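Cable tangling

Cable tangling is the knotting and interlocking of flexible leads, such as charging cables and earphone wires, when they are stored or handled without being fastened. It is common in homes, offices and workshops. The usual place to deal with it is a table or a stretch of clear floor, where the cables can be spread out and their ends found.

Work surface

A hard, smooth surface is preferred to carpet or cloth, as cables slide on it and loops open more easily. Wood is often used. A strongly figured grain can make thin brown or black leads harder to follow by eye, and some people work beside a window or a lamp for that reason.

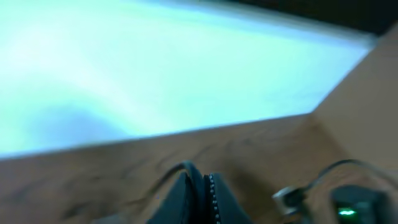

A bright, pale panel bordered by brown wood.

Height matters less than reach. The Prestbridge household handbook, a local publication that ran to 229 pages in its last edition, advises leaving an arm's length free on both sides of the heap.

Causes

A cable that is longer than its container tends to fold back on itself. When the container is moved, a free end can pass through one of these folds and form a crossing, and further movement draws the crossing tight. Thin cables are more prone to this than thick ones. Plugs add to the problem by acting as small hooks.

Leads that have been wound in the same direction many times keep a curl, known as set. A cable with set will form small circles even when laid down singly.
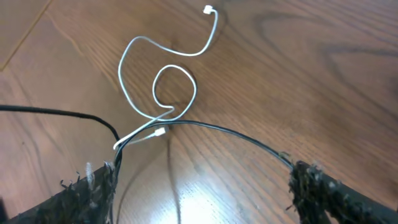

A thin white cable with a small loop, crossing itself on glossy wood; a black cable runs nearby.

Untangling

The general method is to loosen first and pull later. The heap is lifted and shaken gently so that the outer loops fall away. One end is then chosen and traced back through the heap, passing under or over each crossing in turn. Where colours are mixed, the least common colour is normally taken out first.

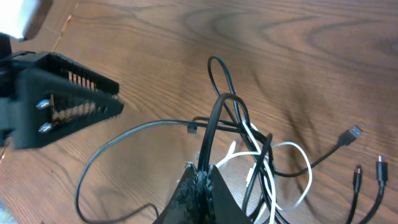
Pulling on a loop before its ends are free usually tightens the crossings further in. Force also strains the join between lead and plug, a common place for a charging cable to fail. Very tight knots can be worked open with a blunt tool such as a knitting needle.

In Peltska the job is traditionally left until December, when drawers are turned out. Telma Cabral's household guide gives 14 steps for it, most of them to do with sorting.

Storage

Once separated, cables are coiled loosely and held with a strap, a paper tube or a twist of wire. The over-under coil, in which every second turn is reversed, prevents twist from building up. Leads kept at the side of a table are often left uncoiled for convenience and tangle again with use.

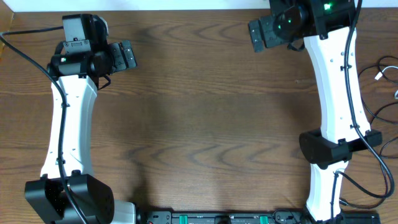 Dzifa Ackah disputes the value of straps, arguing in a letter to the Trostier newsletter that "a strap is one more thing to lose" and that a separate paper bag for each lead does the same job. Her letter also recommends writing the length of the cable on the bag.

See also: Knot; Extension lead; Cable tie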